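Workshop Tips: Building a Pair of Hand-Held Grippers

Filed under: Workshop, Projects, Cables

We've had more letters about the Promeson gripper build than about anything since the bread bin shelf, so this page gathers the tips in one place. If you're new to it, Promeson is our plan for a pair of grippers you hold in your hands, one left and one right. You pick things up with them, the jaws record how far they opened and when, and later on a robot arm can be taught from what you did. It's a cracking project for a shared workshop. Ours has been on the go since August and I still look forward to every evening of it!

Before you cut anything

Print or cut the top plates first, before the jaws. Everything else hangs off them, and you'll want them in your hand when you decide where the bolts go. Drill extra holes in the plates while they're still flat and clamped down. You will change your mind about what gets fixed there (I moved mine four times) and drilling a plate once it's on the gripper is a miserable job.

Knock the sharp corners back with a fine file if you have children about, or if you're the sort who talks with your hands. I am, and I have the scratches.

Jaws

The jaws should close flat against a sheet of paper. Slide the paper in, close them gently and pull. If it slips out at one side, loosen the pivot, pack the low side with a thin washer and try again. Don't over-tighten to get rid of wobble, you'll only make the trigger stiff and your thumb will ache by teatime.

A strip of rubber glove stuck inside each jaw gives plenty of grip on smooth things. Change it as soon as it goes shiny.

Use a dry graphite lubricant on the slide. I tried ordinary oil and it picked up every bit of sawdust in the building, which then got into the trigger, and then I had the whole thing in bits on the kitchen worktop at half past nine at night.

Cables

Cables are where most people come unstuck. Ours run down the outside of the wrist, and I wouldn't go back to anything else. Leave a generous loop where the cable comes out of the body. A tight cable tugs at the gripper each time you turn your hand, and sooner or later it works the plug loose as well.

Wrap a turn of coloured tape round both ends of every cable. Same colour, both ends. It takes ten minutes and saves you crawling about under things with a torch.

We keep the computer end of ours on a little box we call Vomerus, and it likes its plugs put in left first, then right. If yours shows both hands as the same hand, pull both out, wait for the light to settle and start again in that order.

Setting out a practice table

Choose things from the kitchen that behave differently from each other. A wire basket is marvellous practice, with all that mesh for the jaws to snag on, and a mug teaches you about handles very quickly. Start with large, unbreakable things and work up. Save the eggs for another month.

Pale wood makes a good background for dark grippers and dark wire. If your table is a busy pattern, throw a plain cloth over it, but clip the cloth tight underneath or you'll drag the lot on to the floor.

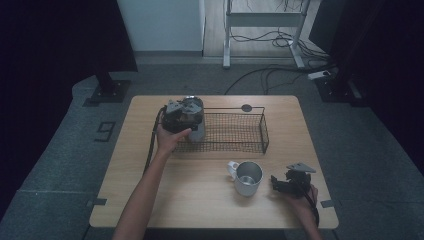
Both grippers at the table, with the basket, the metal container and the mug.

Stand square to the table and keep your elbows near your sides. Move slowly! Everyone goes too fast to begin with, and the recordings come out as one long blur of getting it wrong. Say the job out loud before you start ("mug into basket") and stop dead when it's finished. Put everything back and do it again.

Turn the mug so its handle points a different way each time. It feels fussy, but if the handle always faces the same side, the arm you teach later will only know about that side.

How many goes?

For a simple job, 30 clean goes will show you whether the grippers are behaving. Stop there and look through them before you do any more. For a proper set we aim for 1000, shared out among whoever turns up, and a tick chart on the wall makes that far more fun than it sounds. Rest your hands after 30 minutes. The grippers weigh very little when you pick them up and a great deal by the end.

Looking after them

Hang them up by the body, never by the cable. A pair of coat hooks does nicely.

Wipe the jaws with a barely damp cloth after a session and dry them straight away.

Check the plate bolts every week. A dab of nail varnish across the bolt head and plate shows you at a glance if one has turned.

Keep spare springs in a jam jar with the lid ON. They travel.

Questions from readers

Several of you asked whether the Swati trigger kit fits. It does, with the longer of the two springs, and you'll need to open the slot out by a couple of strokes of the file.

The Ilmont handle is lovely to hold and I'd happily recommend it for larger hands. It sits a bit further back, so allow more cable in your loop.

And yes, you can build just one gripper first. Lots of jobs only need one hand, and your second will come out better for the practice. Do keep the leftover plate from the first, though, as it makes a very good drilling guide for the second.

Next month: a wall rack for clamps, using up the offcuts.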